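4 min read
46 shares | 30 comments

Two arms and a tank: an evening at the Avness workshop

November 2020

The kettle is on when I arrive at the shared workshop in Avness, and my host is already talking before I have my coat off. "You'll have to forgive me, I've been at this since August and I don't get many visitors who ask about wiring," she says, and pours me a very strong tea.

The build is called Grollura. She wants two robot arms to work over a clear tank divided into little compartments, dropping seeds into each one and, some day, lifting the seedlings out again. "I've spent 324 pounds on the tank and rails alone - my sister thinks I've lost my mind!"
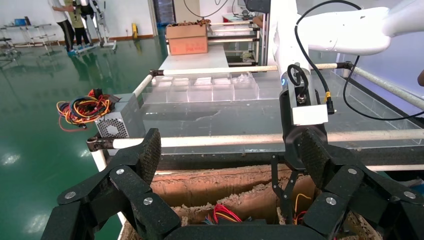 "The wiring is the bit I dream about"

She is quite open about the power supply and its great tangle of coloured wires. "I know what every one of them does, more or less. Tidying comes last with me, it always has." The rails took longer than she hoped, and she moved the black clamps again and again before she was happy.

Would she sell it? She laughs for a good while. "Goodness, no. I want 200 lettuces by spring, and then we'll see."

200 likes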